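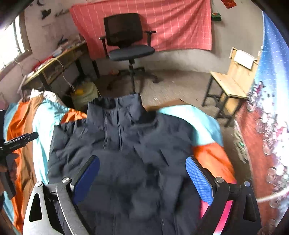
Jaw width fault on the Kement hand-held gripper during padded garment work: notice and request for comment

17 July 2026
Mehwish Soomro

This notice is addressed to all sites using the Kement hand-held gripper to record garment handling, and to anyone running a robot arm from those recordings. It concerns an error in the reported jaw width and a safety event at the Prenham test cell that we believe followed from it.

The recordings in question cover jackets with thick, quilted panels, laid on a bed and gathered from both sides with the textured pads. The set contains 1294 recordings. On review, 49 of them report the jaw as fully closed while the pads are visibly apart, with fabric between them. The remainder have been checked against the video and agree with it.

A folding routine trained on the full set was run on the arm at Prenham in April. During a supervised trial the arm took hold of a padded jacket at the collar, continued to close after contact, and did not release when the operator gave the release command. The operator reached in to free the zipper. The arm then opened without warning and moved upward. The operator's glove was pulled off. There was no injury. The emergency stop was pressed and worked as intended.

Pending a full finding, the following measures apply to sites under our program:

1. The routine trained on the full set is withdrawn and must not be run on any arm.
2. No person is to place a hand between the fingers while the arm is powered, including after a release command has been given.
3. Hand-held units are to be checked for play at the finger joints before each session, and the result written in the unit log.
4. Recordings of padded garments are to be held back from training until the jaw width has been compared with the video.

Comments from other sites are requested, in particular from those who have seen the same reading on soft or bulky items.

Mehwish Soomro
Equipment Safety, Durrani

halyard_ops wrote:

Thank you for publishing this promptly. Our site has three of the same units and has seen the false closed reading on one of them. In our case the cause was mechanical. The screws at the upper joint of one finger had backed out slightly, and the finger could tilt when the pad pressed against something that pushed back. The sensor follows the linkage and has no knowledge of the pad, so a tilted finger and a closed finger can look the same in the data.

We tightened the screws, applied thread locker, and repeated the work with a folded blanket. The false reading did not come back during that session. I would ask whether the affected recordings all come from a single unit.

benchnote wrote:

I must respectfully disagree that this should be treated as a matter of loose screws. We have recorded the same fault on a unit that was newly assembled and checked with a torque driver the same morning. It appeared only when the jaw was held nearly still for a long period, as happens when an operator pauses to settle a bulky item. Our finding was that the tool stopped sending fresh values and the logging software filled the gap with zero. Zero is then read as closed.

If that is what occurred here, tightening the joints will do nothing for it, and sites will resume work believing the fault has been corrected. I would ask Durrani to state whether the affected readings fall gradually or drop to exactly zero in one step. The first would support the previous poster. The second would support our finding.

Mehwish Soomro wrote:

Both points are noted, and I can answer in part.

The affected recordings come from more than one unit, although one unit accounts for most of them. As to the shape of the readings, both kinds are present. The majority drop to zero in one step. In five recordings the value drifts downward over several seconds while the pads hold their position against the jacket. We had treated these as a single fault, and I accept that they may be two. The notice will be revised to say so.

The joint check in item 3 remains in force. It takes little time, and the drifting readings are not explained by missing data.

quilt_and_servo wrote:

I would like to raise the matter of the pads. We changed from the original pads to a Geltden set with a diamond pattern, and the extra grip changed how the operators worked. With the old pads they squeezed hard. With the new ones they pressed lightly on each side of the garment and let the texture do the holding. On a puffer jacket the filling gives way a long distance before there is any real resistance, so the jaw width at "held" varies greatly from one recording to the next. A routine trained on such data has no clear idea of when to stop closing, even if every reading is correct.

For this reason I doubt that removing the 49 recordings will be enough.

halyard_ops wrote:

That is a fair observation about the data, but I would not wish it to draw attention from the arm. Whatever the routine had learned, the arm at Prenham should have stopped closing on contact and should have released when told to. Was there no force limit on the gripper? At our site the limit is set in the arm's own controller, and the trained routine has no means of raising it.

Mehwish Soomro wrote:

There was a force limit. It was set for rigid parts from an earlier project and had not been lowered for garment work. The jacket did not produce enough resistance to reach it. This was an omission on our side, and it will be stated plainly in the finding.

With regard to the release command, the log shows that it was received and placed behind a motion already in progress. It was carried out when that motion ended, at which point the operator's hand was at the zipper. The upward movement was the next step in the routine. In other words, the arm did what it had been asked, late and in the wrong circumstances. The command has since been changed at Prenham so that it halts all motion first and opens the jaw only after a second press.

benchnote wrote:

I thank you for the candid answer. I would suggest that the second press be made from outside the cell. An operator who can reach the button and the garment at the same time will, sooner or later, do both.

I also maintain my view on the software. Please consider having the logger write a blank in place of zero when no value arrives. We made that change here, and the training step now rejects such recordings without anyone having to watch the video.

quilt_and_servo wrote:

I support the blank value. I do not support the second press. In our cell a trapped sleeve can pull the garment across the table and bring other things with it, and the operator needs a single action that lets go. A halt followed by an immediate opening, with no further travel, would serve both purposes.

Mehwish Soomro wrote:

The position of the button has been accepted, and it is being moved outside the guard at Prenham. The question of one press or two has not been settled. I have asked the cell operators for their view in writing, including the operator who was present in April, and I would prefer to hear from them before changing the arrangement again.

The logger change will be tried on one unit first. Until the result is posted in this thread, all four measures in the notice continue to apply, and sites that have already resumed padded garment training are asked to stop and to inform me by reply.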